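Cleso Pile Records, data card
Version 2, February 2, 2021
Maintainer: Desta Hadgu
Field records: Cirilo Ochoa, Vy Tăng

Summary

Cleso is a set of installation records for bored and continuous flight auger piles. Each record covers one pile and holds the design values, the rig log and the results of any integrity test. The records come from two building sites, Jarnov and Drolto. Both are mid-rise blocks on former industrial land with fill over stiff clay.

Contents

piles.csv: one row per pile
riglog.csv: depth, torque, concrete pressure and time, one row per logged step
tests.csv: low-strain integrity tests, one row per blow
sites.csv: site datum, grid origin and ground summary

The key in every pile table is pile_id, a site letter followed by a number. Numbers are not reused. A pile that was abandoned and redrilled keeps its own row, and the replacement gets a new one with the old number in the replaces field.

Units

Depths are in meters below the piling platform. Diameters are in millimeters. Concrete pressure is in bar, measured at the top of the auger string. Torque is stored as logged by the rig and has not been corrected for friction in the drive head.
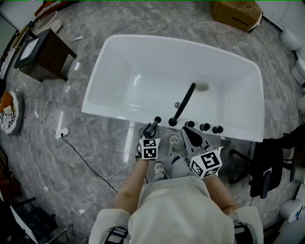 Are the depths in riglog.csv measured from the same level as the cutoff levels in piles.csv?

Cutoff levels are given against site datum, and depths are given from the platform. To compare them, subtract the depth from platform_level in sites.csv. Drolto has two platform levels, so the zone field must be matched first.

Known problems

The rig clock at Jarnov ran 17 minutes slow for part of November. Affected rows have clock_flag set to 1. The times were left as recorded.

Concrete volume is missing for 45 piles at Drolto. The field is blank in these rows. A value of zero means the pile was drilled and not concreted.

Steps logged during auger withdrawal are sometimes spaced unevenly. Do not assume a fixed interval when computing overbreak.

Checks

The script check_ids.py confirms that every pile_id in riglog.csv and tests.csv exists in piles.csv. It reads files in blocks of 1,000 rows and stops at the first mismatch. Aisyah Halim wrote the current version. The older script by Châu Diệp, kept in the legacy folder, does not handle replaced piles.

Changes since version 1

Added tests.csv
Renamed dia to diameter_mm
Removed the Mạc trial piles, which had no rig log

Send corrections to the maintainer with the pile_id and the name of the file.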